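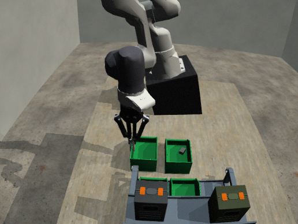

Robot arm on a black pedestal with four green bins (computer rendering)

Unit 4: Fitting Outdoor Footwear and Packs
Retail Skills for Outdoor Shops, Ziltmont Adult College
Instructor: Perla Camacho
Handout revised 29 Jul 2022

Reading before class: chapter 6 of the course pack, "Measuring the Foot." Bring a pair of the socks you hike in.

1. Where the fit goes wrong

Most returned boots come back for one of two complaints: toes hitting the front on the way downhill, or the heel lifting on the way up. At the Wudau shop, Keyvan Zamani went through 2,266 boot sales for one season and found 146 returns for fit. Most of those customers had been sold their street shoe size without being measured.

Measure both feet, standing, with full weight on the device. Fit the larger foot. Feet swell during the day, so a customer who comes in at opening time may need a little extra room.

2. Three measurements

Overall length: heel to longest toe. The longest toe is often the second one.
Arch length: heel to the ball of the foot. This tells you where the boot should flex. If arch length gives a bigger size than overall length, start with the bigger size.
Width: read it after length, using the row for the size you are about to try.

Write all three on the fitting card. Do not rely on memory if you have two customers going at once.

3. Checking the boot on the foot

Unlaced, with the toes touching the front, one finger should fit behind the heel. Then have the customer kick the heel back, lace up, and walk the ramp. Going down, the toes should not touch. Going up, a small amount of heel movement is normal in a new stiff boot. If the heel lifts enough that the sock slides, try a different last before you try a smaller size.

Waterproof linings take up a little space. A customer who wore a size in an unlined boot may feel tight across the top in the lined version of the same model.

4. Lacing

Surgeon's knot: holds tension at the instep, good for heel lift.
Window lacing: skips a pair of hooks over a sore spot.
Toe relief: leave the lowest eyelets loose.

We will practice all of these in class. Cyprian Szczepańska will bring the cutaway boots.

5. Packs

Pack size is set by torso length, not height. Find the bony bump at the base of the neck with the head tipped forward, then measure down the spine to the level of the top of the hip bones. Load the pack with sandbags before fitting. An empty pack fits almost everyone.

Order of adjustment: loosen everything, hip belt first, then shoulder straps, load lifters, and sternum strap last. Most of the weight should sit on the hips.

6. Homework

Fit two people outside the class and fill in a card for each. Note which foot was larger and whether arch length changed your starting size. For one of them, write half a page on what you would say if they insisted on their usual size.

Cards go to Shahla Asadi in the front office by the first class in August. Blank cards are in the tray by her desk.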